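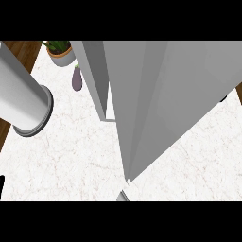

21 October 2023

Workshop notes, match prep for the Prikmont away game

Started on the set-piece tallies first thing, before the phone could get going, and I'm glad I did. We have given away too many corners this fall and I wanted to see it in black and white before I complained to anyone. The log says 20 corners conceded over the last 2 games, and most of those came off our left side, where the fullback gets caught between tucking in and stepping out. I'd have guessed the right side was worse. Shows how much my memory is worth on a Saturday night after a long bus ride!

Fares Mansour came by mid-morning and we went through the Suvwood game again, mainly the stretch after halftime. He thinks the back line is fine and the trouble is the midfield dropping too late when we lose the ball. I went in wanting to argue and came out mostly agreeing with him -- not on the second goal, though, which I still say is a plain marking mistake at the near post. We left that one open. Fares, if you read this, look at where our number 10 is standing when the throw is taken, then come find me.

On Ozoliņš: he has been taking his extra finishing after training all week, and his first touch looks a good deal calmer to me. Still snatches at anything on his left foot. I'd like to start him and let him run at their center backs early, while everybody is fresh, then see where we are at the hour. The coach hasn't said yes. The coach hasn't said no either, so I'm penciling him in.

Cekura play the same back three as Prikmont, near enough, so I pulled our notes from the Cekura home game in January and reread them. Pretty thin, I'm sorry to say, and in my own handwriting, so there's no one else to blame. What's there is useful: switch the ball quickly, don't let the wide center back settle, and keep a man on the edge of the box for the second ball. We did the last of those well that day and have gotten lazy about it.

Printed 200 of the new tagging sheets with the bigger boxes. The old ones were hopeless in the rain.

To do before we travel:
Redo the corner map, left side only
Ask about the field at Prikmont, heard it's narrow
Shorten the clip reel, players drift off when it goes long
New batteries for the stopwatch
Talk to Fares about that second goal again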